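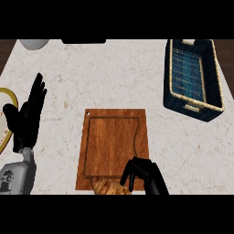

December, 4:20 pm

Back on the medical info cards. Quick recap for whoever reads this next: the idea is a wallet card with a small chip in it, so an ambulance crew can tap it with a phone and see allergies, current meds and who to call. No app, no login. The trial batch is called Lavia because the label maker already had that word saved and I never changed it.

Printed 20 more this morning on the Flolon stock. Much nicer than the old stuff! The ink doesn't smear when you drag a thumb over it, and the corners survived a whole lunch in my back pocket. Of the 20, 2 wouldn't read at all. I think I pressed the chips too close to the edge on those (they came off the same sheet) but I haven't peeled them open yet.

Text size is still bugging me. At the size we picked, the allergy line fits fine if you have one allergy, and runs right into the phone number if you have three. I tried shortening "penicillin" and hated it. You don't want a paramedic guessing at abbreviations at night in the rain. So for now the allergies get the whole back of the card and the blood type moves to the front, where there's room anyway.

Ran the Yang reader through a leather wallet, 100 taps, 80 good. Not good enough. Bare card was fine every time, so it's the wallet, or the other cards stacked in with it. Should try again with just the one card in there.

Oh, and the consent form needs a line about who can change the details later. People move, people switch meds, and a stale card could be worse than having none.

To do: peel the 2 dead ones, order more Flolon, redo the wallet test, charge the reader (it was blinking at me again when I left).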